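Avholm Shelf Rail Set, wall mounted, for pantry and workshop
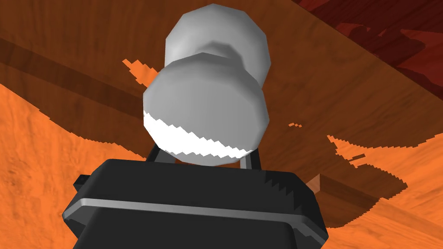 The Avholm rail set is made for people who want to store many small things on one wall and still reach them without a ladder. The set has two steel rails, 60 cm long, and four brackets which hang in the rails. You can move the brackets to the left or right at any time, also after the shelves are on the wall. No tools are necessary for this.

We started to sell the rails in June, first only to shops in our area. Many customers asked for a longer version, so the 200 cm rail is now also in the catalog. It is delivered in two parts with a joining piece. Please order the long rail separately, it does not come with the set.

What is in the box
Two wall rails, 60 cm
Four brackets
Screws and plugs for brick and concrete
Two end caps for each rail, gray
Paper drilling guide

Shelf boards are not included. You can use our Prosberg boards or your own boards, if they are 18 mm thick. Thinner boards will also lie on the brackets, but the clip at the front will not hold them, and they can slide when you pull something heavy over the edge.

Load
One pair of brackets carries 70 kg when the rail is fixed in brick or concrete with all the screws. For drywall the value is much lower and depends on the plugs you choose. Please ask us before you buy if your wall is drywall or old plaster – we prefer to answer one email more than to take back a damaged set.

Mounting
Tape the drilling guide to the wall and check it with a level. Drill the two outer holes first, fix the rail loosely, check the level again and only then drill the rest. Hang the brackets from above and press them down until you hear a click. To remove a bracket, lift it at the front and pull it toward you.

Care
Wipe with a soft cloth and a little dish soap. Do not use scouring powder on the painted parts. If the rail is in a damp cellar, it is good to dry the lower edge from time to time, where water likes to stay.

Finishes
White, black and unpainted zinc. The black paint was changed this year and is now slightly more matte than before. If you add new rails to older black ones, you will see a small difference in daylight. The old Mihăilă hooks fit the new rails without any change. Hooks from the Brirnent series do not fit, their neck is too wide.

Delivery and returns
Orders of the 60 cm set go out by normal parcel. The long rail goes by freight, and the driver will call you the day before. Unused sets can be returned in the original box, with the screws bag unopened.

Questions about walls, loads or spare parts: please write to Babatunde Chukwu in customer service. Spare clips and end caps can be ordered one by one.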